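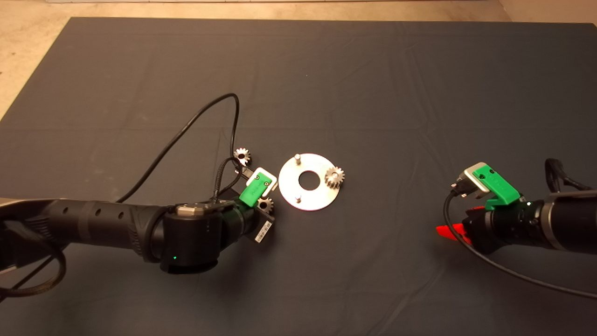
Delia Hartsough
Workshop Technician, Kivado

Cutting and Keeping Leather Lace: Bench Tips
Updated September 29, 2021

These tips apply to lace cut by hand from vegetable-tanned calf, goat and light cowhide, in widths from an eighth to a quarter of an inch. Buckskin and other very stretchy hides behave differently and are mentioned only where the method changes. Most of the notes come from the Kivado cutting log, which held 1,617 entries at the end of August. Each entry is one finished lace, with the hide, the width, the blade and the reason for rejection if it was rejected.

Choosing the piece

Cut lace from the back or the upper shoulder. Belly leather stretches unevenly, and a lace cut partly from belly will be narrow in one stretch and full width in the next once it has been pulled through a few holes.

Check thickness at several points around the edge of the piece with a gauge. Feeling it between finger and thumb is good enough for a strap but not for lace. If the thickness varies noticeably from one side to the other, skive first or choose another piece. Thin spots are where lace breaks.

Hold the leather up to a window. Old scars and insect bites that are invisible on the grain side often show as small bright points. Mark them with chalk and plan the cut so they fall in the waste. A blemish in the middle of the piece can sometimes be placed in the center waste of a disc.

Cutting a disc into a spiral

A spiral cut gives a long continuous lace from a small piece. To estimate the length before cutting, take the area of the disc, subtract the area of the center you will not use, and divide by the width of the lace. A 7-inch disc with a 2-inch center left over, cut at an eighth of an inch, gives a little over 23 feet. Stretching adds to that, and trimming the lead end takes some of it away again.

Cut the disc as round as you can manage. Corners and flats in the outline carry through as kinks for the first several turns. Square scraps can be used if the corners are rounded generously, but the outer turns will need extra wetting and stretching.

Start the lead by hand. Cut in from the edge at a shallow angle until you reach full width, then continue for the length of your hand. Feed this lead through the cutter and pull the lace, keeping the disc flat and letting it turn freely. Pull at a steady speed and do not stop partway around. A stop leaves a small step in the edge, and the step catches in the holes when you lace.

If the lace begins to widen, the disc is drifting away from the guide post. Press lightly on the disc close to the post. If it begins to narrow, the blade is usually dull and the leather is folding ahead of it.

Blades

Change blades by condition and not by a fixed count. The first sign of wear is a fuzzy edge on the flesh side. The second is a faint ticking sound as the lace comes through. Strop at the first sign and replace at the second.

Goat dulls a blade more slowly than cowhide. Leather that has been dyed and sealed with an acrylic finish dulls it fastest of all, so cut the lace first and finish it afterward if the color allows.

Wipe the blade with a dry cloth after each disc. Oil on the blade transfers to the edge of the lace and leaves a dark line under light dyes. Steel that has to be stored for a season can be oiled, but clean it with alcohol before the next cut.

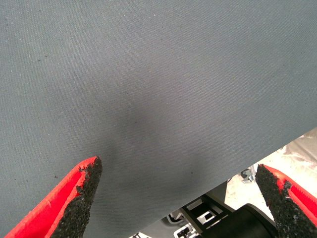

Stretching

Dampen the lace with a sponge until it is evenly cool to the touch. It should not drip. Wait a few minutes for the water to move into the fiber, then draw the lace through your fingers in short pulls, working from one end to the other. Pull until it stops giving and no further.

Hang it in a loose loop with a light weight, such as a couple of spring clamps, and leave it overnight away from direct heat. Lace dried over a radiator turns brittle at the edges. Buckskin should be stretched dry, in two sessions, and will still give a little in use.

Stretch before beveling. Stretching afterward pulls the bevel out of shape and you will end up doing it again.

Beveling and dressing

Bevel the flesh side only for flat edge lacing. Bevel both sides for braiding, where the strands sit against each other. Take a light pass on each edge and repeat if needed. One heavy pass tends to dig in wherever the leather is soft.

For dressing, use a paste of beeswax and tallow in equal parts, warmed enough to spread. Put a small amount on a scrap of felt, fold the felt over the lace and pull the lace through. Repeat once and buff with a clean cloth. Too much paste collects in the holes as you work and dries there as a gray crumb, which has to be picked out with an awl. We tested the Stamarum cream as a substitute. It gives a softer hand and a slightly darker color, and it needs a full day to absorb.

Needles and joins

A two-prong needle such as the Ponum 703 suits lace up to an eighth of an inch. Skive the end of the lace to half thickness, trim it to a blunt point, seat it on the prongs and tap the needle closed with a mallet. Wider lace goes better with a threaded tubular needle — screw it on over a tapered end.

To join two lengths, skive the flesh side of one and the grain side of the other over a distance of four lace widths. Apply a thin coat of contact cement to both, let it turn tacky, and press. Roll the join and leave it an hour before pulling it through anything. Keep joins away from corners, where the lace is under the most strain.

Storage

Wind lace on a wide tube, grain side out. Tight hanks leave set bends that have to be dampened out again. Do not use rubber bands, which mark light leather, or plastic bags, which hold moisture. A paper wrap or a cotton sack is fine.

Label each tube with hide, width and date of cutting. Dressed lace keeps for several years in a dry cupboard but may need another light pass of paste before use. A white bloom on the surface is usually wax and comes off with a warm cloth. If it returns within a few days and smells musty, treat it as mold and keep that tube apart from the others.

Widths for the Zamora pattern sheets are given before stretching. Cut to the printed figure.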